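Home > House & Garden > Storage and tidying

Baskets for open pantry shelves - dark or tan? And does it have to be real cane?

Started by ruawai_ruxandra, 29 August 2022

ruawai_ruxandra
Hi all, long-time reader, hardly ever post. We moved out to Ruawai in April and the pantry is really a cupboard with the door taken off, so everything in it is on show to whoever is sitting at the kitchen table. At the moment that means packets of lentils slumped on top of each other and a bag of onions that sheds skin every time I walk past. I want baskets on the two middle shelves and then I want to stop thinking about it.

The shelves are 1,350 mm wide and 320 mm deep, with a fairly mean gap between them, so I don't want anything taller than 120 mm or I'll be scraping my knuckles getting the potatoes out. Rectangular, because round ones waste the corners. The wall behind is plain grey and I'm not painting it again this year whatever my mother says.

Two questions. Would you go dark brown or a tan sort of colour? And is real cane worth the extra, or is the plastic rattan stuff all right for food that's still in its packets? I've got one of each colour on loan from my sister-in-law and I keep swapping them about and liking whichever one I looked at last.

Ruxandra Sârbu

hamish_tm
Dark. Ours are dark brown and they've been in the pantry through three kids and a dog. Tan shows every drip of golden syrup.

Have you measured the depth with the skirting or whatever is at the back? We bought a whole set once that fitted the shelf on paper and then stuck out over the front edge like a row of bottom lips, because there was a batten along the back wall. Had to take the lot back to Ernetti and queue.

Delwyn T
I'd say the opposite, sorry Hamish! Dark baskets on a middle shelf turn into little caves. You look in, see nothing, assume you're out of rice and come home with another bag. I had four bags of rice at one point (I don't even like rice that much). When I changed to a light honey colour I could see what was in there from the doorway. Drips wipe off.

And on cane versus plastic, it depends what you put in. Onions and potatoes drop dirt, and with plastic you can take the basket out on the lawn and hose it. I did that with a real willow one and it went a funny shape and smelled like a pond for a fortnight.

keegs
Real cane every time for me. I know it's dearer but the plastic ones go brittle, the strands snap and then you've got sharp ends catching your jumper. Mum has willow ones older than I am. You don't hose them, you shake them out and go over them with a damp cloth and leave them somewhere airy. If it went a funny shape it was dried in the sun.

Delwyn T
It was dried in the laundry, thank you Keegan.

keegs
Fair enough. Still cane though.

Angus Baxter
I sold housewares for a good many years, so a few things that might help whichever way you go.

Look at the rim first. The rim takes all the pulling when a basket lives on a shelf, because people grab the front edge and drag. A thick braided rim is comfortable on the fingers and hides wear. A thin rim stapled to a wire is the one that fails.

Next, look at the floor. You want a flat, close weave. If the floor bellies downwards the basket will rock, and packets slide into the middle.

Check the corners too. Rounded corners lose you a bit of room but don't catch on the next basket along. Square ones look smarter in the shop and fray sooner.

As for material, I'd spend the money on cane for anything that's on show and handled gently, such as bread or napkins, and plastic for vegetables. They needn't match. On open weave, remember that anything small will find the gap. Stock cubes, birthday candles, the little packets of yeast.

ruawai_ruxandra
Thank you everyone, this is so much more than I expected! Hamish, I went and checked and there IS a batten, so you've saved me a trip. It takes a bit off the depth at the back but only on the lower shelf.

Angus, I hadn't thought about the rim at all. Both of the ones I've borrowed have the thick braided sort. The tan one is a bit wavy along the edge and there's a little loop of braid sticking up near a corner, and I was half thinking that made it a poor one? It doesn't feel as though it's coming undone, but I did notice it.

Angus Baxter
A wavy rim on its own wouldn't worry me. Press along it with your thumb, and if the braid stays put, it's cosmetic. A loop standing proud is worth keeping an eye on because it will snag on things. You can sometimes ease it back under the next strand with a blunt knitting needle. Don't cut it.

hamish_tm
Or put that end to the back and pretend it isn't there. That's how most things in our house are organised.

marrowfat
Can I be the awkward one and say you might not want baskets at all? We went to clear tubs and I'd never go back. You can see everything, they stack, mice can't get in. Woven stuff is a dust trap and if you ever get pantry moths you will be picking through that weave with a cocktail stick. Ask me how I know.

Delwyn T
Oh no, pantry moths. Point taken. But Ruxandra said it's all on show from the table, and a wall of clear tubs full of half-used packets looks like a school science cupboard. I'd keep flour and oats in tubs with lids and stand the tubs in the baskets.

marrowfat
Tubs inside baskets is just tubs with extra steps. But I can see I'm outnumbered.

keegs
For what it's worth I agree with marrowfat about flour. Anything that's been opened goes in a jar at ours. The basket's for the stuff that's still sealed, and for the things that won't stand up by themselves - crisps, noodles, that sort of packet.

ruawai_ruxandra
That sounds sensible to me. We haven't had moths here (touches wood) but we did at the old flat and I remember it very well, marrowfat, you have my sympathy.

So does anyone have a view on where to buy? I've been looking at the Hesevis range and the Dusier ones. Dusier do a dark brown and a tan in what seems to be the same size. Hesevis only do the tan but they have liners.

hamish_tm
We had the Dusier ones in the bach and they were fine. Measure them in the shop, mind. The size on the tag was taken across the rim and they taper, so the floor is a fair bit smaller. You could end up with room on the shelf and not much room in the basket.

Delwyn T
I've got Hesevis and I don't bother with the liners. They come out for one wash and never go back in properly. A sheet of brown paper on the floor of the onion one, swapped when it gets grubby, does the same thing for nothing.

Angus Baxter
Seconding the paper. Newspaper marks the lighter colours if it gets damp, so plain brown.

And whatever you choose, buy one and live with it for a week before you buy the rest. Put it on the shelf full, with the weight in it, and pull it out a few times a day. It's the only way to find out if the height is right.

keegs
Could you put a photo up of the ones you've borrowed? Hard to argue about colour when we can't see it. I know we've all been managing so far.

ruawai_ruxandra
Ha, yes, all right! I've put them side by side on the table, which is pale, with the grey wall behind, so the wall at least is a match for the pantry. No label on either so I can't tell you who made them or what from. The dark one looks like the plastic rattan type to me, Keegan, before you ask, and it has a more open weave up the inside than I'd realised, so the stock cubes had better go elsewhere. It's very nearly black in the dimmer bits, which is Delwyn's cave, I suppose. The floor of the tan one shows up beautifully, all those neat rows, and I'm leaning that way for the upper shelf and dark for the onions underneath. My husband says mixing them will look like a mistake. Hamish, I'm expecting you to take his side.

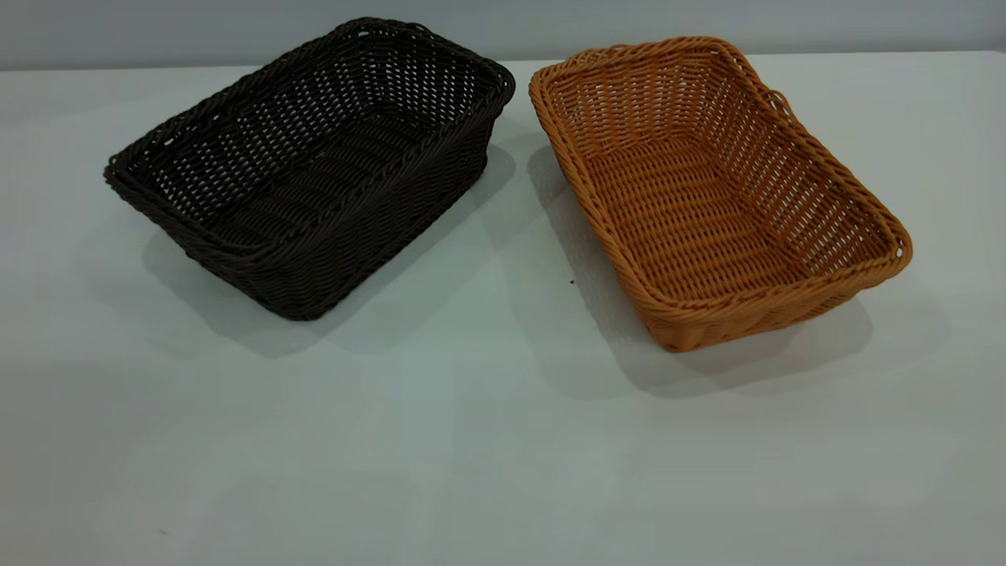 More threads in Storage and tidying

Onions and potatoes in the same basket, yes or no? (started by marrowfat)
Getting a musty smell out of willow
Shelf battens - can I just take them off? (started by hamish_tm)
Lids for odd-sized jars, Northland or by post
Labels that don't peel in a steamy kitchen (started by Delwyn T)

Log in or register to reply to this thread.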